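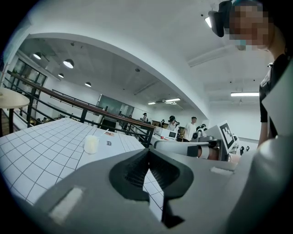

Boyang Deng asked whether a table on an upper level needs a lamp of its own when there are already pendants and fluorescent tubes overhead. He had read last month's page on lighting a ground-floor workroom and found that half of it didn't apply once there was a railing, a drop and a second ceiling height to deal with.

Often it doesn't need one. The position of the table matters more than the number of fittings, and moving a table costs nothing. Work through the steps below before you buy anything.

What you need
A tape measure
A light meter, or a phone app that does the same job
Masking tape
A small white cup
A printed label with fine type
A tabletop with a printed grid, or a sheet of grid paper taken right to the edges

Step 1. Look at the room in daylight
Do this in the middle of the day with every light off. Tall windows along one wall give a strong light from the side, and on an upper level it can come in over the railing. Put the cup on the table and look for its shadow. A long, hard shadow means the table is getting most of its light from one direction. Mark where the shadow ends with tape.

Step 2. Do the same after dark
Turn on the pendants only. Round pendants make pools of light, and a table can easily end up between two of them. Move the cup along the grid a few squares at a time and write down a reading at each stop. Then turn the pendants off, turn the fluorescents on and go along the same squares. Last of all, take a set with everything on.

I use the grid as a map, with letters along the long side and numbers along the short side. Eight stops is enough for one table. At the Bernen table the lowest reading with everything on was 255 lux, at the corner nearest the stairs, and the highest was 290. That is even enough for reading, sorting or a cup of tea. I would want more for fine cutting or mending.

Step 3. Check for glare
Sit down. People tend to check glare standing up and miss it. From a chair you are looking at a lower angle across the table, and a bare lamp on the far side of the room can be right in your line of sight. Lay the label flat and try to read it from each seat. If the type washes out, slide the label a square to the left or right. A gloss tabletop will be worse than a matte one, and a white one worse than a grey one.

Step 4. Move the table
Leave at least 50 cm between the table and the railing if people have to walk through there, and more if chairs go on that side. Turn the table so that the windows are to the side of most seats. With a row of pendants, try the long side of the table parallel to the row first – it usually evens things out without any other change. Take your readings again on the same squares.

Keep small things back from the railing edge while you work. A cup is nothing on a table and a real problem when it lands on the floor below.

Step 5. Sort out the colour
Mixed lamps are the usual complaint. Check what is printed on each tube and bulb and write it down. If the pendants are warm and the tubes are cool, white paper will look different from one end of the table to the other. Change the pendant bulbs first, as they are cheaper and easier to reach. We put Koval bulbs in at Zinbridge and left the tubes alone, and the grid looked the same white from end to end.

Step 6. Add a lamp if you still need one
If one corner is still dull, a small clamp lamp will do. Run the cord down a table leg, away from the railing posts. The Erham clamp opens wide enough for a thick top but marks soft wood, so put a scrap of felt under the jaw. Don't clamp anything to the handrail.

Take a final set of readings in October or November and keep them with the first ones.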